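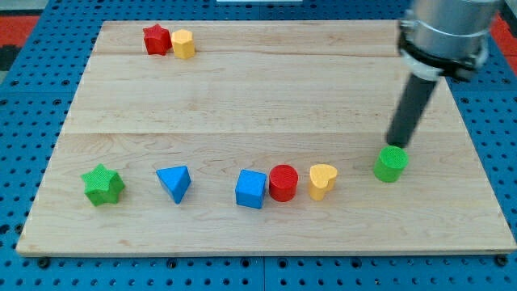

Can a robot arm tidy up a shelf of loose parts yet? It can when the parts are few and keep still, and at a pace that makes it hard to justify over a person with a bin.

I have been keeping notes on this since July, mostly on small sorting and clearing jobs. The task I use as a yardstick is dull: colored wooden blocks on a planked board, to be moved one at a time to a stated position. A star, a heart, a hexagon, a cube and cylinders. The shapes matter because each one pushes differently. A rod pressed against a flat cube face gives you a predictable line. Pressed against the point of a star, it gives you a rotation you did not ask for, and the next push has to start from a new estimate.

The Drenden shop runs a comparable job with brackets. Their target is 15 seconds per part, and a new hire reaches that before lunch. The arm they trialed came in slower on the first part and exactly as slow on the last one, which the floor lead counted in its favor. It needed 2 restarts in a shift, both from parts lying against each other. Touching parts are still the main problem. Move one and you have moved its neighbor, and the software has to notice.

Household work is worse. A block has one shape for its whole life. A dish towel does not, and neither does a bag of rice. The Moradi planner I tested handles rigid objects on a flat surface well enough, provided the surface is lit evenly. I would not point it at a kitchen drawer.

Cost is the other half. Starnau quoted me 3000 for the mount and controller, without the arm. For a shop with one repetitive station and two shifts, that could pay back. For clearing the dinner table it will not – the table takes me four minutes, and the arm would want the plates spaced out first.

Next on my list is the same block layout with the gaps closed up, to see how far the error rate climbs. I also still owe the Grisport people my notes on rod tips, flat against rounded.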